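Sunday night, and the spare room is still a bomb site. I've been home from Flundville for two days and I'm only now emptying the big bag, mostly onto the bed, because the floor went first.

I'd love to say I'm one of those people who unpacks the minute they walk in the door. I'm not! I put the kettle on, took out my toothbrush and shut the door on the rest. But the washing was starting to worry me (five days of walking socks) so after tea I put the radio on and got stuck in.

Clothes were easy – nearly all of it went straight in the machine. The Nerico rain jacket I bought for this trip only came out of the bag once, on the ferry, and I'm still cross about the 65 dollars. The Plultari packing cubes I've changed my mind about. I used to think they were a bit precious, but everything stayed the same shape all the way home and I could find my pyjamas in the dark in room 802.

It's the odds and ends that slow me down. Adaptors, half a roll of mints, receipts in every pocket, the little things you pick up because there's still room in the bag. 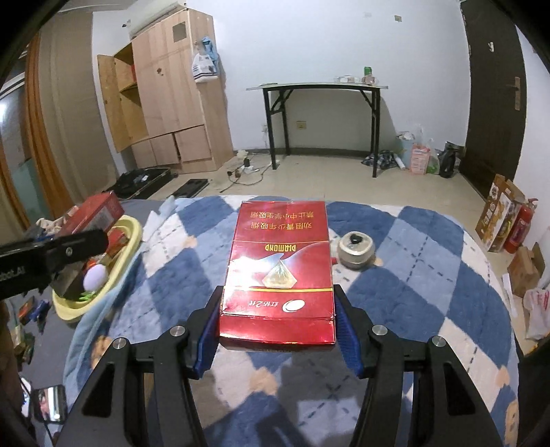
I've decided the argyle blanket can stay on that bed all winter, by the way. It was only meant to be a cover while I sorted out a proper doona, but I've grown fond of all that blue, and it washes well.

Next up is the Ntuli tote, still hanging on the door handle with the maps and my good sunnies in it. Might leave that one for tomorrow, the machine's just beeped and I want those socks on the line before bed.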